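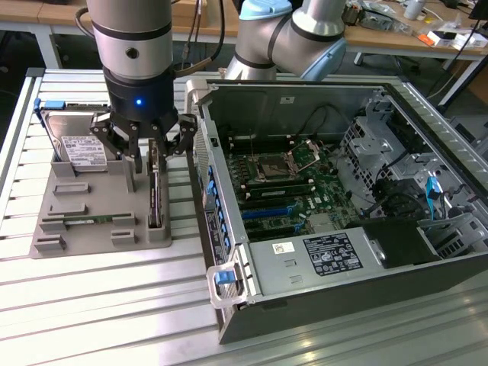 Science > Machines > Robots > When robots get it wrong

Why did the robot stop?

Robots don't get bored. They don't get tired. But they do get things wrong -- and when they do, somebody has to work out why.

This story is about a robot called Pomeo. Its job is putting memory into computers. Memory comes on a thin green or black stick with gold strips along one edge (grown-ups call it a memory module). It pushes into a long narrow slot. Sounds easy. It isn't!

What went wrong

One morning in May, Pomeo had fitted 22 sticks without any trouble. Then number 23. It picked up the stick, moved across, pushed down... and stopped dead. A message came up on the screen: TOO MUCH FORCE.

The stick was crooked. Only a tiny bit, less than the thickness of your fingernail. One end was in the slot and the other end was sitting on top of it.

Why stopping was the right thing

Pomeo can feel how hard it is pushing. If the push goes over 100 newtons (newtons are how we measure pushes and pulls) it has to stop. That day it got to 68, and the number was going up much too fast, so it stopped early. Good robot. If it had carried on it could of cracked the board underneath.

That's called a safety stop. Your washing machine has something a bit like it -- it won't spin with the door open.

Finding the fault

Rezaul Samarakoon looks after the robots at Katene, the workshop where Pomeo lives. First job: press the red button, so the arm can't move while people are close to it. Always. Even if the arm looks asleep. A stopped robot might only be waiting.

Then he looked at the gripper, which is the robot's hand. Two fingers, like a pinch. On one fingertip the rubber pad had worn smooth. Smooth pad, slippery grip, so the stick tipped when it was pushed.

How old was the pad? The notebook said it had done 588 grips. It should of been changed before that, but the page had got stuck to teh one after it. Oops.

Putting it right

New pads on both fingers. Then a slow test, with an old broken computer and everyone standing behind the yellow line. The stick went in straight. Click.

Now the robot counts its own grips and asks for new pads. No notebook needed.

Try it yourself

Hold a ruler upright between two fingertips and push it down on a cushion. Now put a bit of washing-up liquid on your fingers and try agian. Which way does it tip?

More in Robots
Roltis, the robot that dropped the eggs
What does the red button do?
Stasosis: a robot that froze on the stairs
How do robots feel things?
Make a gripper out of lolly sticks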